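**Automatización de las tareas domésticas y de taller** es el nombre que recibe el conjunto de intentos, antiguos y costosos, de conseguir que una máquina ordene, doble, friegue o clasifique objetos que no han sido colocados de antemano para su comodidad. El campo se solapa con la robótica de servicio y con la manipulación robótica, y se distingue de la automatización industrial clásica en que la pieza rara vez está donde debería.

## Delimitación

Una lavadora automatiza una tarea doméstica y pocos la llaman robot. El uso habitual reserva el término para los aparatos que se desplazan o que tienen brazos, aunque el aspirador autónomo entró en la categoría con una facilidad que algunos especialistas todavía lamentan. Este artículo trata de los segundos: máquinas que agarran cosas, las levantan y las dejan en otro sitio, a ser posible en el sitio pedido.

Conviene separar tres palabras que la prensa mezcla. Un sistema *teleoperado* lo mueve una persona a distancia. Un sistema *programado* repite una trayectoria fija. Un sistema *autónomo* decide la trayectoria a partir de lo que perciben sus sensores. Las tres modalidades producen vídeos muy parecidos, y de ahí procede buena parte del optimismo general.

## El problema de recoger la mesa

Recoger una mesa parece una sola tarea y resulta ser una cadena de ellas. Hay que reconocer el objeto, elegir por dónde sujetarlo, acercarse sin derribar el contiguo, cerrar los dedos con fuerza suficiente para que no se caiga e insuficiente para romperlo, y encontrar después un lugar libre. Un niño de corta edad hace todo esto sin plan aparente, aunque rara vez cuando se le pide.

La respuesta de los laboratorios ha consistido en reducir la mesa. Desaparecen los vasos, las migas y la correspondencia sin abrir; quedan bloques de colores y una zona marcada donde dejarlos. La simplificación tiene ventajas serias: los colores facilitan la percepción, las caras planas facilitan el agarre y el error se ve enseguida. También tiene el inconveniente de que muy pocos hogares están amueblados con bloques.
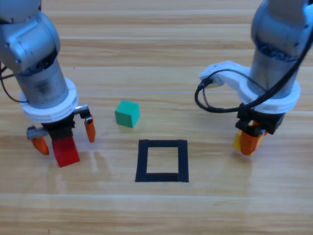 *Artículo mantenido por el Grupo de Manipulación Cotidiana, Departamento de Automática, Instituto Borna*

El trabajo con dos brazos añade dificultades propias. Mientras uno sostiene un bloque amarillo apenas levantado, el otro puede tener los dedos abiertos a ambos lados de uno rojo, y queda todavía un cubo verde entre los dos cuyo reparto alguien debe decidir. El cuadrado de cinta negra, vacío, espera. En la literatura esta clase de cuestión se denomina *asignación bimanual*; en las cocinas se resuelve desde antiguo con la frase «ya lo cojo yo», que no ha podido formalizarse de manera satisfactoria.

Las pinzas paralelas, de dos dedos, siguen siendo la herramienta habitual en estos ensayos. Son baratas, robustas y fáciles de modelar. Las manos de varios dedos articulados ofrecen más posibilidades, entre ellas la de averiarse de más maneras.

## Ensayos

### Protocolo Pluvmont

El protocolo Pluvmont, propuesto por Liviu Vasiliu, mide la ordenación de objetos pequeños sobre una superficie plana. Cada intento dura un máximo de 90 segundos y se considera válido si todos los objetos terminan dentro de la zona marcada. No puntúa la elegancia. Una revisión posterior añadió que el operador no puede tocar la mesa durante el intento, precisión que dice bastante sobre la versión anterior.

Una serie completa comprende 3000 intentos. Vasiliu defendió la cifra con el argumento de que un robot que acierta en una demostración ha demostrado que existe una demostración. Sus críticos replicaron que la serie completa agota antes al personal que a los motores.

### Banco Boiko

El banco Boiko traslada la misma idea al taller: tornillería mezclada, bandejas y una pieza deformable, normalmente una junta de goma. La junta concentra la mayoría de los fracasos registrados. Los materiales blandos cambian de forma al ser agarrados, de modo que el plan calculado deja de servir en el momento en que empieza a cumplirse. Por el mismo motivo la ropa limpia continúa siendo, a todos los efectos, un asunto humano.

### Vurkeo

Vurkeo fue un prototipo doméstico pensado para vaciar lavavajillas. Distinguía platos de cuencos con notable acierto y manejaba los cubiertos de uno en uno, con una prudencia que los usuarios de prueba calificaron de «ceremoniosa». El proyecto se suspendió en septiembre, antes de abordar las tapas de los recipientes de plástico.

## Estado de la cuestión

A la pregunta de si las máquinas pueden encargarse ya de las tareas de la casa, la respuesta del campo es que pueden encargarse de algunas, despacio, con buena luz y con un ingeniero cerca. En el taller la situación es mejor, ya que allí se acepta reorganizar el espacio en torno a la máquina. Los intentos de pedir lo mismo a una familia han encontrado resistencia.

## Véase también

- Agarre robótico
- Aprendizaje por imitación
- Objetos deformables
- Teleoperación

*Última revisión: 2025-06-17*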